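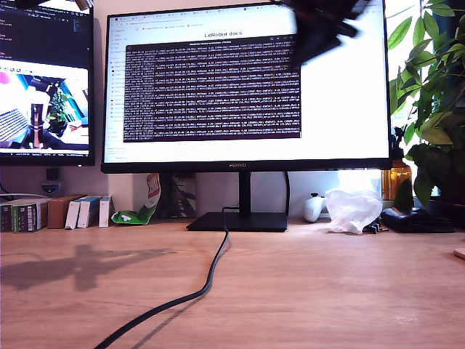
Tarnow lab sets aside money for second robot arm

The Tarnow workshop will buy a second robot arm this spring and has put spare parts into its yearly budget for the first time, according to a plan sent to members on Sun 4 February.

The plan was written by Pei-shan Liu, who runs the robotics bench. It replaces a looser arrangement in which members bought what they needed and asked for the money back. That worked while there was one arm and a handful of users, Liu said, but by December the receipts had become hard to follow.

The largest item is the arm itself, priced at $696 in a quote from Firkus, a local parts dealer. A second quote, from Wijaya, came in at $589 but left out the power supply and the desk clamps. The workshop chose the higher one.

"Once you add the missing pieces to the cheaper quote, you are paying more and placing three orders," Liu said.

A further $400 is reserved for spares - mostly servo motors, gripper parts and cables. Anything left at the end of the year will carry over.

The bench will keep using free software. Members work from the LeRobot documentation in a browser, with a terminal window open on the same screen, and Liu said she saw no reason to pay for a license. Nor will there be a new computer. The present desk has two monitors, and the plan says the money is better spent on hardware that wears out.

Space is a harder question. The bench is an ordinary wooden desk by a window, and the boxes along the back already take up part of it. Liu has asked for a shelf so that packaging and tools can be moved off the work surface before the new arm is delivered. She also wants a blind. Daylight changes through the afternoon, and she would like recordings made at different hours to look more alike.

The shelf and blind are not in the budget yet. They will be paid for from the general building fund if the workshop's landlord, Ostoris, agrees to the drilling.

Bookings for the bench stay as they are, with 12 slots a week. Liu expects to add more after the second arm has been set up and tested, and members who want one of the new slots can put their names down at the front desk.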